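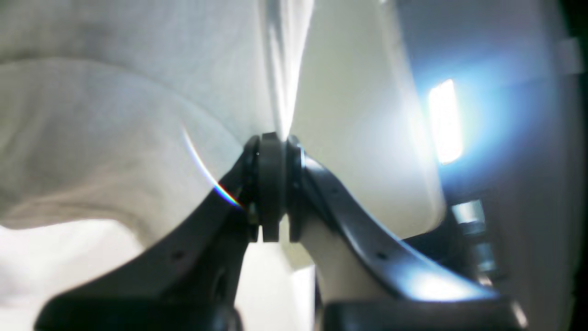 4. Living with the Botari Kit

4.1 What we bought and how it went together

I'll start with the part I was dreading, which was the assembly. The Botari kit comes from Irnatness as a box of parts with a wrist camera, a controller board, and a printed booklet that I'm fairly sure was written for an older version (the cable colors don't match, for one thing). I set aside a whole Thursday for it and was done before lunch! The screws were bagged by step, the bags were labeled, and the only time I got stuck was on the strain relief for the camera cable, where the booklet has you fit a clip after the cover is already on. Take the cover back off, put the clip in, carry on. I've done it three times now on three arms and I still get the order wrong.

The mounting plate bolted straight onto our arm. With the Barbieri kit we had to have an adapter cut, and the first one came back with the hole pattern mirrored, so I may be a little biased toward anything that bolts straight on.

4.2 Fingers and reach

Our task was soft goods: towels, pillowcases, lab coats, and anything else that slumps when you let go of it. We kept the standard fingers for the whole study. They're thick, flat plates with softly rounded upper edges, and you can see in Figure 2 how they meet at the black hub in an upside-down V, with white fabric bunched up behind them. I liked the rounded edges a lot. On the Barbieri fingers the corners are square, and we lost two pillowcases to snags in the first week alone.

What I didn't like so much is how bulky things get toward the base. The fingers widen into heavy blocks, and when you're trying to slide in under a fold that's lying flat on a table, those blocks touch down before the tips get anywhere useful. We ended up approaching at a steeper angle than the booklet suggests. It worked better for us, but it meant redoing the reach limits, and I'd have loved a slimmer base as an option at checkout.

4.3 The wrist camera

This is where I have the most to say, so bear with me. The camera sits very close to the fingers, and that's great for knowing what you've grabbed and pretty poor for knowing what you're about to grab. In a view like Figure 2 the gripper takes up most of the lower middle, and everything else has to fit around it. For cloth that's a real trade. You get lovely detail on a crease right above the hub, and then you have no idea where the hem went.

Light is the other thing. White cotton under bright lamps was the worst combination we tried, and the same figure gives a good taste of it: the lower left of the fabric is nearly blown out, and a bright rectangular light on the right carries a bluish halo around it. The camera software has an automatic exposure setting that I turned off on day one and would tell anybody else to turn off too. With fixed exposure and one lamp moved, our fold detector stopped inventing edges in the bright areas (mostly, anyway; lab coats with shiny buttons stayed a nuisance right to the end).

4.4 Grasp trials

We ran 233 grasps with the Botari kit, using the Grotus planner with its default settings. I counted a grasp as failed if the item slipped out before the arm reached the drop point, or if the gripper came up empty. There were 38 failures. Most of them were thin pillowcases, and most of those were grasps where the planner picked a spot on a flat single layer, so I'd put that on the planner before I'd put it on the hardware. Towels were a joy. I'd happily do nothing but towels.

Between items we waited 60 seconds so the motor could cool, following the booklet. It makes for a slow afternoon, and on the last batch I was very tempted to skip it.

4.5 Support, and would I buy it again?

I wrote to Irnatness twice. The first time was about the booklet, and they sent a corrected page the next morning. The second was about a finger joint that had started to click, and that one took longer, with a lot of back and forth over which video format they could open. The replacement joint arrived in November and has been quiet so far.

So yes, I'd buy it again for fabric work, and we've since put one on our second bench. For flat, thin items on a hard table I'd want to try the slimmer fingers from another supplier first, or at least add an overhead camera so the planner isn't relying on the wrist view alone. The overhead setup we used, along with the lamp positions, is described in Section 5.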